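Rings on a Peg: How a Stacking Toy Works

Almost everybody has played with a stacking toy, even people who can't remember doing it. It has a peg that stands up and a set of rings that fit over it. You put the rings on. You take them off. Then you do it again.

People have made toys like this for a very long time. Older ones were often carved from wood. Many of the ones you find in stores now are plastic, because plastic is light, easy to wash, and can be molded into bumps and ridges.

What the peg does

The peg keeps the rings in line. If you piled up rings with no peg, a small push could slide one off the side. With the peg through the middle, a ring can only go up or down. It can still tilt a little if its hole is wider than the peg.

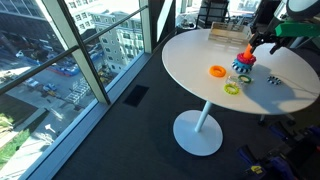
Why the rings feel different

Look closely at a set of rings and you may find that no two have the same edge. One might have teeth like a gear. Another might be covered in tiny bumps. A baby learns a lot by touching things, and a bumpy ring feels very different from a smooth one. Babies also put rings in their mouths, so rings for babies have to be too big to swallow.

Some rings are clear and hollow, with little beads sealed inside. Shake one and the beads hit the walls and rattle. A baby soon works out that the shaking makes the noise.

Then there are the black and white ones. Very young babies don't see pale colors well. Strong patterns, such as stripes and checks, are easier for them to notice. 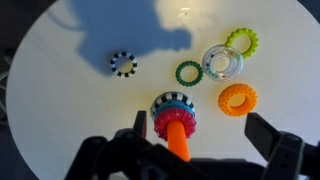 Bright colors come next. As babies grow, they get better at telling orange from red and green from blue. Older children can use the same rings for sorting, or for making a pattern.

Does the order matter?

It depends on the toy. In some sets the rings get smaller and smaller, and the peg gets thinner toward the top. The biggest ring has to go on first or it won't reach the bottom. In other sets, the peg is the same width all the way up, and any ring can go anywhere. 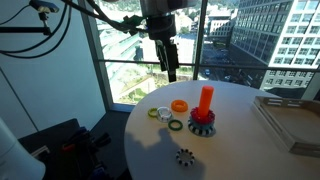 Photo: Ronunari

A round table is a good place to spread out the rings before you start. Leave some space between them so you can see each one.

Try it yourself

You need a cardboard tube, some stiff card, scissors, and tape. Ask an adult to help with the cutting.

1. Tape the tube upright on a square of card.
2. Cut rings from the rest of the card. Make each hole a bit wider than the tube.
3. Glue something different on each ring, such as yarn, foil, or dry rice.
4. Close your eyes and stack the rings. Try to name each one by touch.

Keep your homemade rings away from babies. The glued pieces can come off.

Words to know

Peg: a short post that holds something in place.
Texture: how the surface of a thing feels.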